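Odard Sorting Cell: Set-Up Guide
Section 4. Your first shift with the arm

If you have been pulling mixed items out of bins by hand, this is the section you have been waiting for. At our Tinetti site the arm took over most of the bending and reaching in April, and the people on that line now spend their time on the interesting part: deciding what goes where, and teaching the cell about items it hasn't met yet.

4.1 Prepare the bin

1. Set the bin on the table, open side up, and line it up with your tape marks.
2. Clamp it at the back corners. Tug it by hand. If it shifts, clamp it again.
3. Put in a few items that differ in shape and surface. Leave gaps between them for now.
4. Check that the arm's cables and hose can follow it down into the bin.

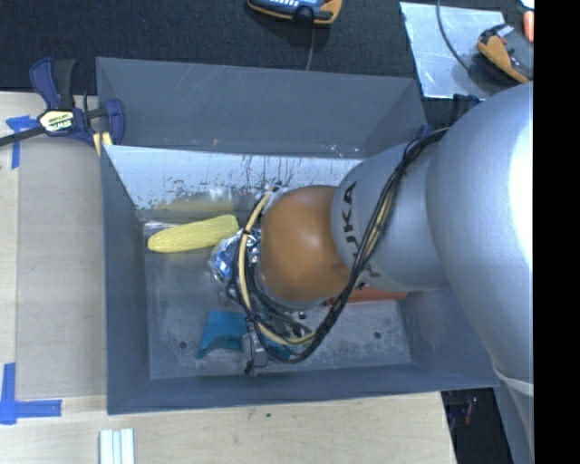
Figure 4-1. Arm in a clamped bin with mixed items, including an ear of corn and a crumpled can.

CAUTION: Keep your hands out of the bin whenever the arm is powered, even if it is standing still. Press Hold and wait for the steady light before you reach in.

4.2 Run the practice picks

1. On the Fliltuvine panel, choose Practice and set the count to 200.
2. Press Start and stay within reach of the stop button.
3. When the arm skips an item, the panel asks you for help. Tap the item on the screen and pick a grip.
4. At the end of the run, save your grips under your own initials.

Note: Do step 3 yourself, even if a technician is standing by. Line staff know which items roll, squash or snag, and the cell gets noticeably better with their grips in it. The Bustos crew saved 400 of them and still trade favorites at shift change!

4.3 Share the work

Rotate the panel seat every two hours so that everyone on the line learns it. The seat counts as a regular station and goes on the shift sheet like any other. If the panel shows code 2349, the bin has moved: press Hold, go back to 4.1 and start from step 1.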